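# Kit de pince manuelle Skevero : utilisable pour du tri et du pliage de textile ?

**atelier_lin**

Bonjour,

Nous envisageons l'achat d'un kit Skevero (pince à main à deux doigts, caméra fisheye, logiciel d'enregistrement) pour constituer un jeu de démonstrations sur du linge : tee-shirts, jeans, vêtements d'enfant. Le bras qui rejouera les gestes est déjà en place, avec un préhenseur de géométrie identique.

La fiche du revendeur parle surtout d'objets rigides. Trois points restent flous pour moi :

- la tenue des doigts nervurés sur une toile épaisse, ourlets et ceintures compris ;
- la visibilité des marqueurs quand un vêtement sombre occupe une bonne partie du champ ;
- le volume de démonstrations à prévoir avant un premier essai.

Budget limité à un seul kit pour commencer. L'autre candidat est le Lulano, moins cher mais livré avec des doigts lisses. Merci d'avance.

---

**pince_et_pli**

Kit en service chez nous depuis le mois de décembre, uniquement sur du textile. Réponses dans l'ordre.

**Doigts.** Les patins noirs striés accrochent correctement le denim. Le réglage à surveiller est la hauteur d'approche : trop bas, la pointe frotte sur la table et le support orange se déforme avant la fermeture ; trop haut, on ne prend que l'épaisseur supérieure. Sur un jean plié, il vaut mieux entrer par l'extrémité la plus étroite. Le jersey fin pose davantage de problèmes, le pli glisse vers la base des doigts et la prise n'est plus reproductible d'une démonstration à l'autre.

**Marqueurs.** Ils sont fixés sur les blocs des doigts et se déplacent avec eux, en bas de l'image. Un vêtement posé plus loin sur la table ne les masque pas, quelle que soit sa couleur. Le cas gênant est un pan de tissu qui retombe sur un bloc après la prise : l'écartement est alors interpolé par le logiciel, avec un résultat médiocre au-delà de quelques images.
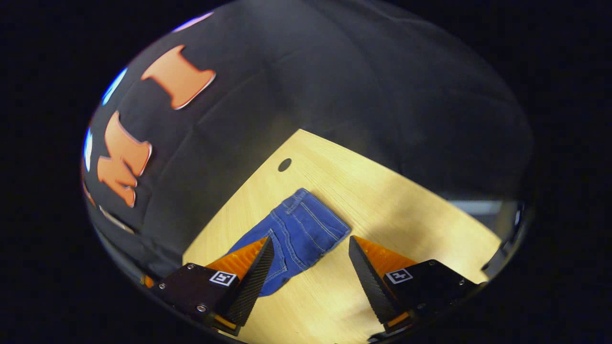
*Pince ouverte devant une pièce en denim, vêtement noir à lettres orange à l'arrière-plan, un marqueur par bloc.*

Pour le contraste, un plateau en bois clair convient bien. Évitez en revanche une nappe sombre — la segmentation des vêtements noirs devient très instable, et corriger l'exposition ensuite n'y change pas grand-chose.

**Volume.** 200 démonstrations par geste, avec 23 pièces différentes, nous ont donné une première politique exploitable pour la prise seule. Pour le pliage complet, comptez plus de 40 heures d'enregistrement, hors nettoyage des données. Variez la position initiale et l'état du vêtement (à plat, plié, en tas) avant de multiplier les modèles.

À noter : le serrage des vis des blocs est à vérifier avant chaque session. Un jeu même faible décale les marqueurs et impose de refaire l'étalonnage.

---

**m_technique**

Prenez le Lulano et collez du caoutchouc dessus, ça revient au même.

---

**banc_4**

Pas tout à fait d'accord avec la réponse précédente. Nous avons essayé sur le Lulano : le caoutchouc rapporté augmente l'épaisseur du doigt et fausse la mesure d'ouverture tant que le zéro n'est pas repris. Faisable, mais il faut appliquer la même modification au préhenseur du bras.

Deux compléments sur le Skevero. Les patins s'usent et se vendent par paire chez Bollum, le délai était de 3 semaines à notre dernière commande. Le support Mackay pour poser la pince entre deux prises n'est pas compris dans le kit, contrairement à ce que laisse penser la page produit. Demandez un devis détaillé ligne par ligne.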